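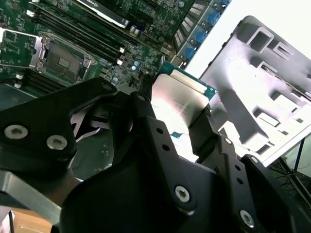
Random shutdowns after processor swap, Vosley desktop

Filed under: Hardware > Desktops > Power and heat

Opened 7 September 2025 by Nanami Chiba

Machine shuts off without warning, usually under load. The seller of the replacement processor says it must be my power supply. I doubt it, as the same supply ran the old chip for years. Kubo, the monitoring program, shows 100 degrees just before it goes. The seller says Kubo reads high. Convenient.

Step 1. Second opinion on the temperature
Read it in the board's own setup screen instead. It sat at 88 doing nothing at all. So much for Kubo reading high.

Step 2. Power supply
Borrowed a Skendik unit from work to rule it out. Same shutdown, 7 minutes into a video export. I had been told this would "almost certainly" cure it. It would also have cost me money if I'd believed it.

Step 3. Board firmware
Support asked me to update before they would look any further. I couldn't see how new firmware would cool anything down, but did it anyway. No change, apart from my fan settings being wiped.

Step 4. Cooler
Took the Kasorard cooler off. The paste had only touched one corner of the processor. One of the four mounting screws had gone in crooked and stopped short, so it felt tight without pressing down. Cleaned both faces, fresh paste, turned the screws a little at a time in a cross pattern.

Step 5. Retest
Idle is far lower and the fan no longer roars. Ran the same export, 300 clips, and it finished.

Reply from support: Glad that's sorted, may we close this?

Nanami Chiba: Not yet. One good run proves very little. I'll leave it going through the heavy jobs and report back in November. Please also take the line about buying a bigger power supply off your help page, or at least put it after checking the cooler.

Status: Waiting on customer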